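Plerketti folding drying rack, a full winter on

I've had the Plerketti since November, which means it has done every wash this flat has produced through the worst of the weather, and I think I've finally got opinions worth typing up.

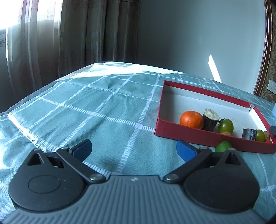

Is it worth buying if you already own a cheap airer? If yours still stands up straight and you only do a small wash at a time, keep it and spend the money on something nicer. If it sags in the middle, or you're drying sheets over doors like I was, then I'd get one of these and not think about it for long.

A bit of background. We're on the second floor, no garden, no balcony, and the tumble dryer that came with the place was so loud I stopped using it out of embarrassment. For years I had one of those wire concertina things from the market. You know the sort! White plastic coating that peels off, then the rust comes through, then you've got orange stripes across a good shirt. Mine did exactly that to a shirt I'd worn once, and I was cross enough to order the Plerketti that same evening.

It came flat in one long box with the feet in a separate bag. Putting it together was fine apart from the leaflet, which has drawings so small I ended up holding my phone torch over them. Two of the feet are slightly longer than the others and the leaflet doesn't mention it at all, so my first go rocked like a pub table. Swap the long ones to the back and it sits properly.

Now the good bits. The rails are thick, and I love that. Jumpers don't get that sharp crease across the tummy, and you can hang jeans by folding them over once without the whole thing tipping. The wings lock with a proper click (my old one used to drop a wing in the middle of the night and frighten the life out of me) and they'll stay up with wet towels on, which I'd have said was impossible for a folding rack. King size sheets are still a faff, but if you drape one over both wings and leave the middle empty underneath, the air gets through and it's dry by the next day with the window open a crack.

There's a little row of hooks along one side for socks and smalls. I sneered at these when I saw them on the website and now I use them every single time.

What I'm less keen on is the weight. It's heavy. My neighbour Nabila Kwok borrowed it one Saturday when she had family staying, and the two of us got it down one flight of stairs with a lot of swearing and a small dent in her skirting board. If you need to carry yours between rooms a lot, try picking one up in a shop first. It does have wheels on one end, but they're tiny and hard and they hate carpet. On the kitchen lino they're fine.

The other grumble is the catch you squeeze to fold it. It sits right where you'd naturally put your hand, and it nips. I've got used to coming at it from the side, but I've been caught more than once, and I wouldn't want small children folding it.

I did look at others before I bought. The Drustent is cheaper and lighter, and my brother-in-law has one and gets on with it, but the rails are thin and I could feel it flexing when I pressed down on the middle. The Clitico heated one was very tempting. In the end I was put off by having another thing plugged in all day, plus it only folds in half, so you're left with a great slab to hide behind the sofa. The Plerketti goes down to something I can slide next to the fridge.

I emailed the shop about a scratched rail when it arrived and got a reply from a chap called Herman Jugah the next morning, and a new rail turned up later that week with no fuss and no asking for photos from six angles. Full marks there.

Wear and tear so far: one sock hook has gone a bit bendy, and the rubber on one foot has started to come away, though I do drag it about when I should lift it. The coating on the rails is still perfect, no bubbling, no orange anywhere. After the shirt business I check it more than is probably sensible.

If they ever fix that catch and put decent wheels on it I'd give it full marks. As it is I'm knocking one off, and I'd still buy it again tomorrow. Oh, and get it in the grey if you can, the white one shows every bit of fluff.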